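November, quarter to seven in the morning

Couldn't sleep, so I got up and made tea and sat at the kitchen table with the heating off, feeling virtuous. It is now the fifth morning of the no-sugar, early-rising, write-it-all-down plan that Moushumi swears by, and I can report that I am tired and I want a biscuit.

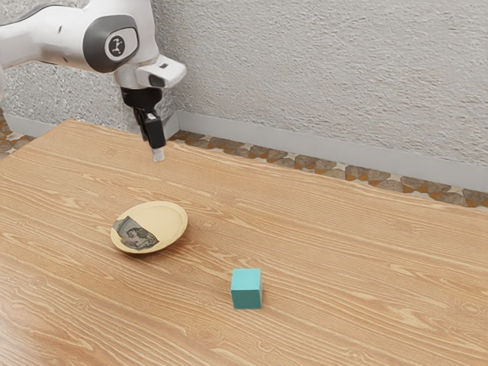
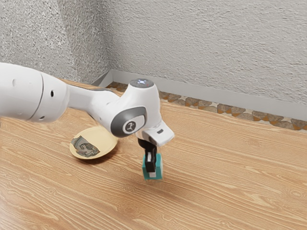
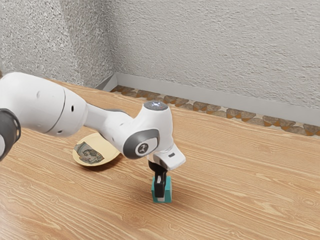 The plan comes from a book. Of course it does. Moushumi Munasinghe lent it to me with her own notes in the margins, mostly "YES" and once "try with Mum". The author claims that anybody who gets up before six and writes three pages by hand will find their real priorities within a fortnight. I looked for where this had been tested and found a footnote to another book by the same author. I asked Moushumi about it and she said I was missing the spirit of the thing. Possibly. I am also missing about an hour and a half of sleep a night.

What I have written so far, reading back: that the bathroom tap drips, that I don't like the new bus timetable, that I should ring Viorica, that the bathroom tap drips. If those are my real priorities I could have found them out lying down.

I did ring Viorica, in the end. She has bought one of those Femon wrist things that tells you how well you slept. It gave her a score of 2 for the night before last. She had thought she'd slept perfectly well, got up feeling fine, looked at her wrist and felt dreadful until lunch. I said surely that tells you more about the wrist thing than about the night. She said it uses an algorithm. I said so does the bus timetable. She laughed, but she is still wearing it, and she went quiet when I asked what it had cost. Over 200, I got out of her eventually, and then there is a monthly charge if you want to see anything beyond the score.

Leonardo Rizzi at work is worse. He is on the Moltetti powder, two scoops in cold water before breakfast, and he says his joints have stopped clicking. I sit across from him. They have not stopped clicking. He stood up to get his coat yesterday and I heard both knees. I read the back of the tub while he was at the printer and it "supports normal vitality", which as far as I can see is a promise to keep you as you were. He wants me to go halves on the next order because it's cheaper if you buy four. I said I'd think about it, meaning no, and he knows it means no, and he will ask again.

I don't want to be sour about all this. Mum believed in goose fat on the chest and a raw onion by the bed and she got to a good age, though her sister believed in nothing at all and got to a better one. And I can see why people want it. It is dark at four in the afternoon, everyone has a cold, and someone with nice teeth says you could feel different by Christmas. I wanted it myself, or I wouldn't be sitting here at this hour with a biro.

Went to the talk at the Najjar rooms last night, which I meant to put down first. Moushumi had a spare ticket. A man in very white trainers told us that the average person makes 342 decisions before breakfast and that this is why we're exhausted. I wrote the number on my hand so I wouldn't forget it. Who counted? What is a decision? Is it one decision to put on socks or two? Đạt Đoàn, in the row in front, put his hand up and asked more or less this, very politely, and the man said it was a great question and moved on to a slide of a lake. Afterwards there was a table selling the planner. Đạt bought one! I couldn't believe it. He said the paper was nice, and I had a feel and it was.

Hyun-seo Seo gave me a lift home and we sat outside with the engine running, going through it all. Her view is that most of these things work for a week, since for a week you are paying attention, and then you stop and they stop. She did the Kaden course last winter, the breathing one, and says the only bit that stuck was opening a window. I thought that was fair. I have opened the window now and it's freezing.

Anyway. Three pages, supposedly, and my writing is getting bigger to fill them. I'll carry on until the fortnight is up – mainly so that I can tell Moushumi I did – and then I shall go back to getting up at half past seven like a Christian.

Tap still dripping. Ring the plumber after nine. Bread, bin bags, stamps.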